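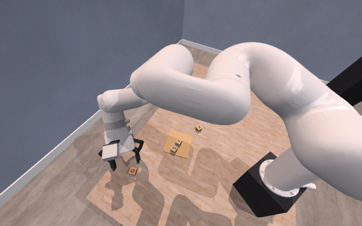
White robot arm above a wooden work surface (computer rendering)

Medusahead

Medusahead (Taeniatherum caput-medusae), also called medusahead rye or medusahead wildrye, is a winter annual grass in the family Poaceae. It is native to the Mediterranean region and parts of western and central Asia, and has become a serious weed of rangeland in the western United States. The common name refers to the seed head, whose long bristles twist and spread in different directions as they dry.

Description

Plants are slender and usually reach between ankle and knee height. The leaves are narrow, often rolled, and bright green early in the season. Each seed head is a dense spike with two kinds of bristles. The longer ones are awns attached to the seeds, covered in tiny barbs that point upward. The shorter ones are stiff, narrow glumes that stay on the stem after the seeds have fallen. Old heads can be recognized by these glumes well into the next year.

Medusahead may be confused with squirreltail (Elymus elymoides), a native perennial. In squirreltail the whole head breaks apart at maturity, while in medusahead the central stem of the head stays in one piece.

Life cycle

Seeds germinate mostly in fall after the first good rain, although some come up in winter or early spring. Roots keep growing through the cold months – an advantage over many native grasses, which start later. Medusahead stays green a few weeks after cheatgrass (Bromus tectorum) has turned brown, and flowering takes place in late spring. Most seed sprouts within the first year, but a small part can survive longer in the soil.

The barbed awns catch in wool, fur, clothing and machinery, and most long-distance spread happens this way. Away from roads and livestock trails, most seed falls close to the parent plant.

Effects

The tissue is high in silica, which makes it poor forage and slow to rot. Dead stems build up into a thick mat of thatch. The mat keeps the seeds of other plants from reaching the soil, holds moisture for medusahead seedlings, and burns easily in summer. Livestock avoid the plant once the heads have formed, and the awns can injure the mouths and eyes of grazing animals.

Occurrence in the Trallano Basin

Medusahead was first confirmed in the Trallano Basin on Oct 19, 2019, when dried heads were collected from a gravel turnout on the Serra road. A later survey mapped 71 patches, most of them on clay soils between Serra and the Pladura grade. The largest covered 4 acres. In all, some 176 acres of the basin were listed as infested or at high risk. The sandy flats around Flerkari had no plants at the time of the survey. Medusahead generally does best on clay soils that shrink and crack in summer.

Management

Small patches can be pulled or dug before seed is ripe. Mowing works only if done late, after the heads appear but before the seed hardens – earlier mowing lets the plants send up new heads. Grazing by sheep or cattle at the same stage can reduce seed production.

Late spring burning can kill seed still held on the plants, but results vary from site to site and are often poor in cold, dry country. On the Pladura grade, a test plot that was burned and then seeded with perennial grasses had 70 percent less medusahead cover the following March. Preemergence herbicides are applied in fall, usually after the thatch has been removed so that the chemical can reach the soil. Treated ground that is left bare is commonly invaded again, and reseeding is part of most control plans.

See also

Cheatgrass
Squirreltail
Ventenata
Rangeland management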